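Notes pour l'intervention « Entretenir le linge de laine sans le ruiner » – durée prévue : une petite heure, discussion comprise.

Version du 20 juin 2020. Les passages en italique sont pour moi, ne pas les lire.

## Ouverture

Bonjour à toutes et à tous, merci à l'association Droleline pour l'invitation. Je m'appelle Armindo Guerreiro, je tiens l'atelier de reprise Carvalho, où l'on me confie des pulls, des gilets et des couvertures à réparer. Une bonne partie de ce que je reprends a été abîmée au lavage ou au séchage, et non par l'usure.

Je vais parler du lavage, du séchage, du rangement, puis des mites. Si une question vous vient, notez-la, je fais une pause au milieu et je garde la fin pour le reste.

*Vérifier que les échantillons feutrés circulent dès maintenant. Les récupérer avant la pause.*

## Ce qui se passe dans la fibre

La fibre de laine est couverte d'écailles. Quand elle est mouillée, chauffée et frottée, les écailles s'accrochent entre elles et ne se séparent plus. On appelle cela le feutrage. Le tricot devient épais, raide et plus petit. On ne revient pas en arrière, quoi qu'on lise sur le bain d'après-shampoing. Ce bain assouplit, il permet de tirer un peu sur la pièce, et c'est tout.

Ce n'est pas la chaleur seule qui feutre. Une eau à trente degrés sans mouvement fait peu de dégâts, une eau froide avec un essorage brutal en fait beaucoup. Les écarts de température sont à éviter aussi : si on lave à l'eau tiède, on rince à l'eau tiède.

*Passer le carré tricoté avant lavage, puis le même après. Laisser les gens comparer.*

## Le lavage

On lave trop. Un pull porté sur un tee-shirt peut attendre longtemps. Le plus souvent, une nuit près d'une fenêtre ouverte suffit à enlever une odeur de cuisine. Une tache se traite seule, avec un linge humide.

Quand il faut laver, à la main, dans une bassine :

- dissoudre la lessive avant de mettre la pièce, jamais l'inverse ;
- laisser tremper sans frotter, en appuyant doucement ;
- vider la bassine avec la pièce au fond, sans la soulever par les épaules ;
- rincer jusqu'à ce que l'eau soit claire.

La lessive doit être sans enzymes protéases, parce que la laine est une protéine. J'utilise le savon liquide Cluvum, mais tout produit pour laine convient. Pas de vinaigre en quantité, pas d'assouplissant.

En machine, le programme laine est acceptable si le tambour est rempli à moitié au plus et l'essorage réglé au minimum. Je déconseille le programme délicat quand les deux existent : sur certaines machines il brasse davantage.

*Ici, quelqu'un demande toujours pour le cachemire. Même réponse, avec moins de lessive.*

## Le séchage

C'est là que les pièces se déforment. Un pull mouillé pèse plusieurs fois son poids sec, et les mailles du haut portent tout le reste. Si on le suspend, les épaules s'étirent, les manches s'allongent, et deux bosses apparaissent à l'endroit des pointes.

On roule d'abord la pièce dans une serviette sèche et on appuie avec les genoux ou les mains. On recommence avec une deuxième serviette. Ensuite on pose à plat, on remet les côtes droites, on ferme les boutons et on tourne la pièce quand le dessus est sec. Ni radiateur, ni plein soleil.
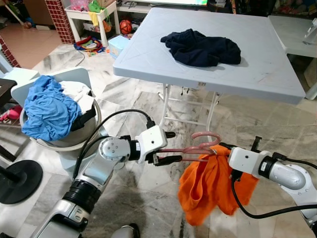 Peut-on suspendre un gilet de laine une fois qu'il est sec ?

Mieux vaut le plier, surtout s'il est lourd ou tricoté lâche. Un gilet fin en maille serrée supporte quelques jours sur un support large, mais pas toute une saison.

Les vestes en drap de laine sont un autre cas. Le drap est tissé et souvent doublé, il garde sa forme. On le suspend, poches vides, avec de l'espace de chaque côté.

*Pause. Reprendre les échantillons. Demander à Parisa Ahmadpour si elle veut montrer le rasoir à bouloches maintenant ou à la fin.*

## Bouloches et accrocs

Les bouloches viennent des fibres courtes qui remontent et s'emmêlent. Un pull neuf en fait plus qu'un vieux, et cela ne dit pas grand-chose de sa qualité. On les coupe, on ne les arrache pas – l'arrachage fait remonter d'autres fibres.

Pour un fil tiré, ne coupez jamais. Passez-le sur l'envers avec un crochet fin, puis étirez doucement le tricot dans les deux sens. Un trou de 4 mailles se reprend en une soirée. Le même trou, porté encore deux semaines, devient une échelle.

*Montrer la reprise sur le gilet Falon, le bleu. Presque quatre heures de travail, le dire si on me demande le prix.*

## Les mites et le rangement

Les mites adultes ne mangent pas. Ce sont les larves qui font les trous, et elles préfèrent la laine portée, avec un peu de sueur ou de nourriture. On range donc propre et parfaitement sec.

La lavande et le cèdre ont une odeur agréable et un effet limité. Ce qui fonctionne mieux :

1. une housse ou une boîte fermée ;
2. un passage au congélateur, dans un sac bien fermé, pendant 2 semaines ;
3. l'aspirateur dans les coins de l'armoire et le long des plinthes ;
4. sortir et secouer les pièces de temps en temps.

En avril, quand on range les affaires d'hiver, c'est le bon moment pour tout regarder à la lumière. Un petit trou net, sans fil tiré autour, doit faire penser aux larves. On isole alors la pièce et on vérifie ses voisines.

*Ne pas s'étendre sur les pièges à phéromones. Ils attrapent les mâles et servent surtout à savoir s'il y en a.*

## Fin

Les fiches de lavage sont sur la table près de l'entrée. Vous pouvez m'apporter une pièce à regarder après la séance, je dirai si elle est réparable et comment m'y prendre. Pour les reprises visibles, Parisa a apporté ses nuanciers de fil.

*Laisser les questions venir. Rendre les serviettes et la bassine avant de partir.*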